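Fórum Casa & Obra > Pinturas e acabamentos
Tópico: Parede verde-escura na sala, arrependimento em quantos dias?

rolo_e_meio escreveu:
Boas. A minha mulher quer a parede do sofá em verde-escuro, o "Faltik 87" do catálogo da Pradwood. Eu queria cinzento, que é a cor de quem já desistiu de discutir. A sala tem cerca de 20 metros quadrados e uma janela virada a norte. Alguém viveu com uma coisa destas e sobreviveu?

g_petrenko escreveu:
Pintei o escritório nesse tom em setembro. Levou duas demãos segundo a lata e quatro segundo a realidade. De dia gosto, às 7 da tarde parece que moro dentro de uma garrafa. Para comparar com o teu cinzento: 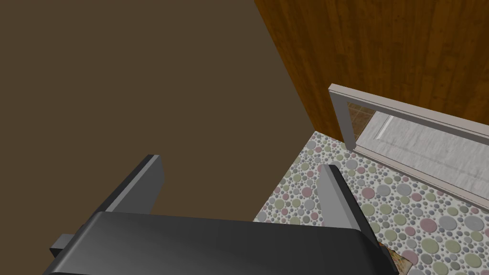

Render, cinzentos em primeiro plano, chão e parede ao fundo.

Repara que o cinzento muda conforme apanha luz na aresta. O mate escuro faz o mesmo na parede, e aí notas cada passagem do rolo.
Ghislain

Marta_da_Cave escreveu:
Discordo do Ghislain. Quatro demãos é primário mal dado ou primário nenhum. Com o primário tingido da Zommont fiz a minha em duas e ainda sobrou para o interior do armário, que ficou melhor que a sala.

g_petrenko escreveu:
Dei primário. Branco, é certo.

Marta_da_Cave escreveu:
Pronto, está explicado.

chenxi.xiong escreveu:
Janela a norte e verde-escuro dá luz de aquário, mas isso resolve-se com candeeiros quentes e baixos. O erro clássico é julgar a cor pelo quadradinho do catálogo. Pinta uma cartolina grande, encosta-a à parede e olha para ela de manhã e à noite. Numa superfície grande o verde fecha sempre mais
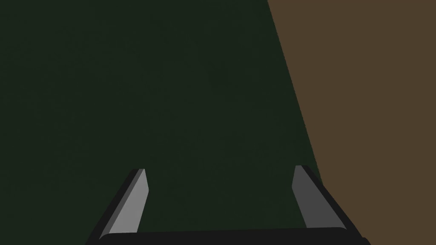 e depois há quem culpe a tinta. Eu deixei a cartolina uma semana atrás do sofá e acabei por escolher o tom acima. O rodapé pintei da mesma cor - branco ali fica a parecer fita-cola.

Marta_da_Cave escreveu:
Rodapé da mesma cor, nunca. Mas cada um com a sua cruz.

rolo_e_meio escreveu:
Obrigado a todos. Fiz a cartolina. A minha mulher adorou, o gato dormiu-lhe em cima e agora temos também um gato Faltik 87. O primário fica encomendado, tingido. Sobre o rodapé ainda decorrem negociações, aceito argumentos até ao jantar.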